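The Table Outside

Glass-topped tables have been on terraces for so long that most people stop seeing them. They come with the apartment, or with the office lease, or they arrive flat in two boxes and are put together on a warm evening with the wrong size of wrench. After that they stay where they are until a leg rusts through.

Ryota Honda has repaired and resold outdoor furniture for most of his working life. His shop, Wernusano, takes up the ground floor of an old printing works in Morikawa, and on the day I visited it was full of tables. Some had tops and some were only rings of metal waiting for one. The round ones outnumber the square ones by a long way.

"People buy round because they think it seats more," he said. "It seats the same. But you can pull up another chair and there's no corner in the way, so it feels like more."

The glass is what gets asked about first. Buyers worry that it will break, and sometimes it does, but Honda says he sees far more tables with worn-out feet and loose bolts than with broken tops. Textured glass is the kind he prefers to sell for outdoors. Clear flat glass shows every ring and fingerprint, and in low sun it throws the light straight into somebody's face. A pattern softens both problems. It also grips a plate a little better.

It has drawbacks. A pattern holds pollen and fine grit, and a quick wipe with a cloth moves the dirt from one dimple to the next. Honda cleans his with warm water, dish soap and a soft nylon brush, then rinses from a jug and leaves the top to dry on its own. He does the underside too. Most owners never have, and when they finally do they think the glass has been replaced.

Writing on it is another matter. Put a single sheet of paper on textured glass and the pen will find every bump. Anyone who works outside learns to put a magazine or a pad under the page. Computer mice are hit or miss. Some track on glass and plenty don't, and the usual fix is the same magazine.

That matters more than it used to, because a lot of these tables are now half desk. Samran Rattanakul looks after the shared spaces at Wongate, a block of small offices and apartments with a terrace on the second floor. When he took the job, the terrace furniture was used for lunch in good weather and for very little else. Now there are people at it by nine with laptops and printouts, and they stay until the sun gets onto the screen.

"They leave things," he said. "Papers, cards, chargers, a mouse. I used to collect everything at the end of the day and put it in a box by the door. Then they would come down in the morning and ask me where the table had gone. They meant the things on the table."

He now leaves anything dry and harmless where it is unless rain or wind is forecast. The box is still there and gets used in February.

His larger concern is chairs. Woven armchairs with high backs are comfortable for a long sit and they are light enough to drag, so they get dragged. By evening they are turned toward the view, or pushed together in pairs, or backed up against the building. On a tiled floor the feet leave marks. Rattanakul fits rubber caps and replaces them as they split, and he buys them in bags of 50 because the hardware store is cheaper that way.

Spacing is where he and Honda agree completely. A round table needs room behind each chair for a person to stand up and for somebody else to get past. Honda tells customers to allow at least 30 inches back from the edge of the top, and more if there is a door nearby. Most terraces he is asked to measure have less. His usual advice is to buy the smaller table, and the usual response is to buy the larger one.

Then there is the hole in the middle. Nearly every round patio table has one for an umbrella pole, and plenty of those tables never meet an umbrella. Left open, the hole lets crumbs and rain through onto people's knees. A cap costs very little and is lost very easily. Honda keeps a drawer of spares, in several sizes and not many colors, taken from tables that were past saving. He tells people to measure the hole before they come, and to measure across the glass itself and not the metal underneath.

Dadis, the cafe across the street from his shop, has four of his tables on the sidewalk, all round. One has a cork from a large bottle where the cap should be. He has offered them the right part twice, and they say they like the cork.

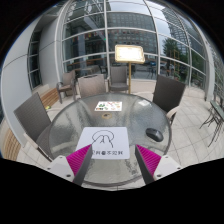
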